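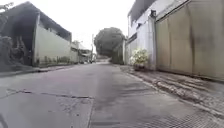

Monday, late, feet up

Long day, but a good one! I spent most of it on the road and the rest arguing with a spreadsheet. Weidong wants the equipment list for the delivery robots by the end of the month, and I've been putting it off because I kept changing my mind about the wheels.

So I went out and walked the lane again, start to finish, with a notebook this time. It's concrete the whole way and it runs pretty much dead straight, and that had me thinking we could get away with the cheap chassis from Clisent (hard little wheels, no suspension to speak of). Then I stood and looked at the crack going across the left side and changed my mind right back. There's a joint running lengthwise there too, and a rough pitted patch, and over on the right the surface is all fine grooves. I can just picture a tray of soup bowls going over that.

The verge by the big beige gate is worse, all gravelly with junk along it, so I'm writing that off completely. The robots stay on the concrete side of the curb. Chak-lun Choi thinks we should pay for the Plandlow wheels anyway, in case one has to pull over for a truck, and he may be right, but those are a third of the price of the whole machine!!

Okay, numbers, so I don't lose them again. We have money for 9 machines if we go with Clisent and only 2 if we go with the full Plandlow package, which made me laugh out loud at my desk. The middle road is Khoury, who'll sell us bare frames and let us pick the tires. Their man quoted 12 weeks for delivery and didn't flinch when I asked for a spare battery with each. I still have to add chargers, insurance, a shed with a lock, and somebody's wages to go out and fetch the things when they get stuck. I keep forgetting the wages.

Suvside did the same job last year and put 119 lines in their budget. Mine has maybe a third of that and I already hate it.

Tomorrow: call Khoury back about softer tires, ask Weidong if we can rent one for a month before we buy anything, and measure the width of that joint properly (I used my thumb, don't tell him). Also buy milk. Going to bed.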